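Iron pills and stomach upset: a survey at two walk-in clinics
Project report, Intro to Clinical Research
Nattawut Luangrath
Mar 22, 2024

Why this topic

Iron deficiency anemia is common and the usual fix is cheap. Pills. But a lot of people quit taking them because of nausea, constipation, cramps. Wanted to know if taking the pill every other day instead of every day goes along with fewer complaints. Some published trials point that way, mostly in young women. Less on older adults, at least that I could find in the time I had.

What I did

Paper survey, one page, at the Astdale and Stollside clinics, all through February. Adults only, had to be on iron tablets when they filled it out. No names collected. 500 forms printed, 212 came back usable. The rest were blank, missing the dose question, or never handed in. Answers typed into Skireo (the class stats program) and checked twice against the paper.

Questions covered dose schedule, time of day, with food or without, and a symptom score from 0 to 10 based on the Ouali scale we used in the fall unit. Also asked if they had skipped pills in the past week and why.

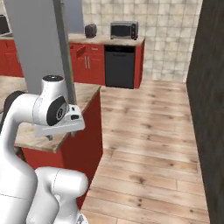 Does taking iron every other day mean it takes longer to fix the anemia?
Depends on the person and how low they started. My survey had no blood tests so it can't say, and anybody with a low count should ask their doctor before changing the schedule.

Results

Every other day group had lower symptom scores than the daily group. Gap was bigger for constipation than for nausea. Taking the pill with food went with less nausea in both groups, but food can cut down how much iron gets absorbed, so thats a trade. Skipped pills were more common in the daily group. Most common reason written in was stomach pain, then forgetting.

Two people wrote that dark stools scared them into stopping. Iron does this normally, but black tarry stool can also mean bleeding, so the handout should cover it. Neither clinic's handout did.

Problems

Self report. People who felt awful may have quit already and never saw the form, so the real rate of side effects is probaly higher. Brands and strengths were all mixed together. Did not ask about coffee or antacids, should have. Wanted 1000 forms out but the copy budget ran dry.

Next: same survey with the tablet strength added, and a follow up at the 2 month mark. Blank form and score sheet are in the appendix.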